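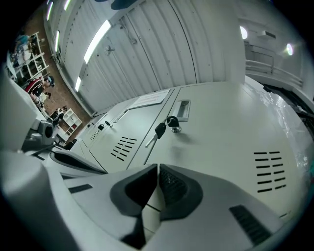

Visit report: Vetonon gripper evaluation, Plaltport site

The Plaltport site opened its manipulation floor to outside groups in May, and Gostden sent us to see how Vetonon compares end effectors before it commits to one for a larger collection run. We were on the floor from 9:30 a.m. until a little after 3 p.m. Three hand-held units were under evaluation: the current Vetonon unit, the revision that replaces it, and a Potgieter unit brought in for comparison.

The work of the day was locker doors. Metal lockers are a useful test article. The pulls are recessed, so the finger has to enter a shallow pocket and load against its inner face. The keys hang from the locks and swing when touched. The vent slots give the camera a repeating texture, which is a known source of bad feature matches. A gripper that does well on blocks and cups can do poorly on all of this.

The current Vetonon unit has a pad that is too thick at the tip. Operators could get it into the recessed pull, but only at a narrow range of wrist angles, and the pad tended to ride out as the door came open. The revision has a thinner tip and a shorter trigger stroke. It entered the pull more easily and held through most of the door swing. Its weakness is the key. With the short stroke, small trigger movements make large changes in opening, and the key head was dropped more often than with the older unit.

The Potgieter unit has the best trigger feel of the group and the worst balance. Its weight sits well forward of the hand. After ten minutes at locker height the operators were lowering their arms between attempts, and the attempts slowed down.

Vetonon showed its log for the door task. It holds 1,228 attempts across the units, of which 192 are key turns. The key turns are split unevenly, with most of them on the current unit, so we would not rank the units on that number yet. The test lead agreed and said the next block will be balanced.

Tracking was the second topic. For two-handed work each gripper carries a marker cube below the jaws, and a head-level camera supplies the third view. The cube adds bulk under the jaw — on a low door it can touch the row below before the finger reaches the pull. Vetonon has tried a smaller cube and lost pose at arm's length. Their present answer is to keep the large cube and ask the operator to approach from slightly above.
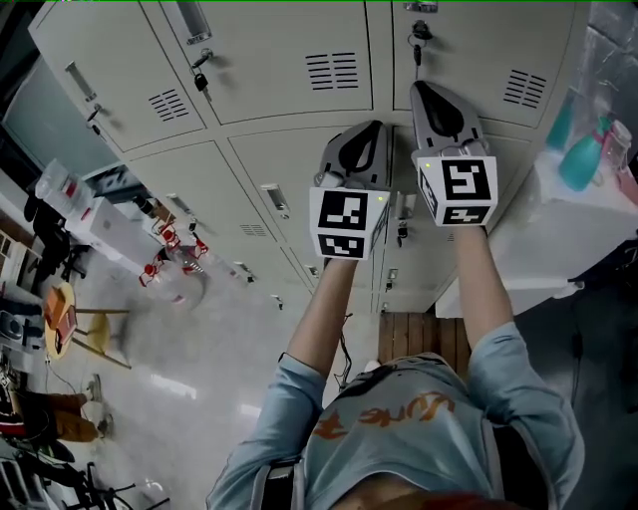

Can the wrist camera replace the marker cube?
Only for part of the task, according to the Vetonon staff. The wrist view is good at close range, but it loses the relation between the two hands when they work on separate doors. The cubes stay on until that is solved.

Remaining notes from the afternoon:

Pad wear is visible on the current unit after 456 door pulls, mainly on the inner edge. Vetonon now swaps pads as a pair.

Calibration is repeated after every pad change. The procedure is short, but it has to be done at the bench.

Gostden will receive the revised unit and a set of spare pads for its own trial. We asked for the longer trigger stroke as an option. Vetonon will quote it separately.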